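2 min read

# Plusden cell: equipment plan and data card

Covers what to buy for a second small-parts sorting cell at the Arulden site. The two-arm cell sorts bushings and nuts between a perforated steel tray and a blue compartment tray. The recordings in this repo are the basis for the sizing.

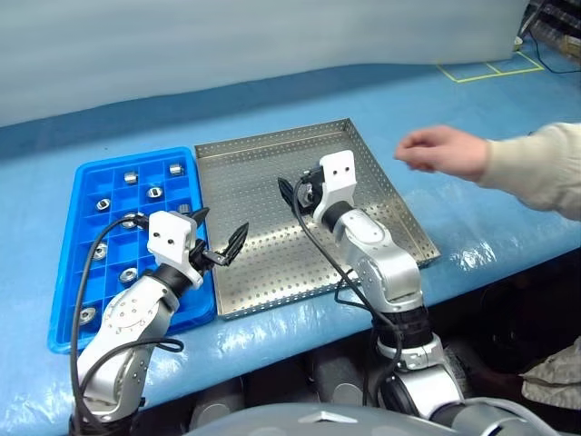

Budget lines are in `budget.csv`. Trays are consumables and come out of the Farina account. Arms, grippers and cabling are capital.

- Episodes recorded: 614
- Episodes kept: 604
- Spare gripper fingers, per pair: $37
- Table, covering and lighting: $1,582

Quote spare fingers and cables for both arms. Lead time from Grasance runs into August, so the order has to go in before the table is built.

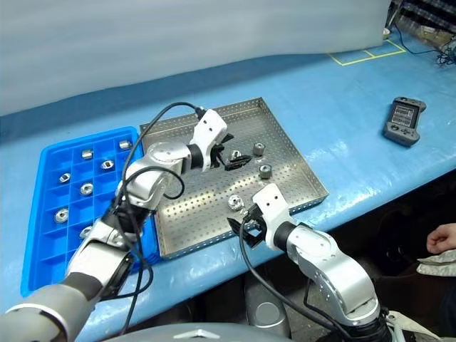 *Ayana Ejigu | Thu 23 March*

Mixed parts need a separate line. Brackets do not fit the current sorting plan and are not costed. Allow table space for the handheld controller and a seat for the operator.

Open: second steel tray, cable routing clips, maintenance contract.

We use cookies to remember your settings. Accept | Manage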